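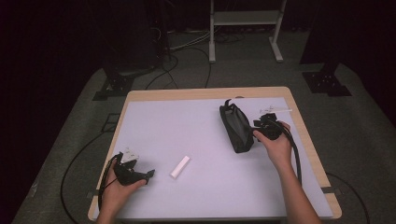

Dear Damilola Obi,

Thank you again for the $3,000 -- it has gone further than we dared hope. Since February the Tukis scholarship has drawn 16 applications from seniors in the county, most hoping to study nursing and come back home to work.

9 May 2020
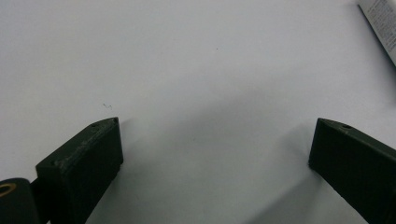 Interviews moved to the phone this spring, and the students were wonderfully patient with our poor lines. We still need a plain backing for the award certificates, and a smooth pale gray with no pattern would suit them nicely. Flornana will print 50.

Warmly,
Mitsuko Okabe

40 shares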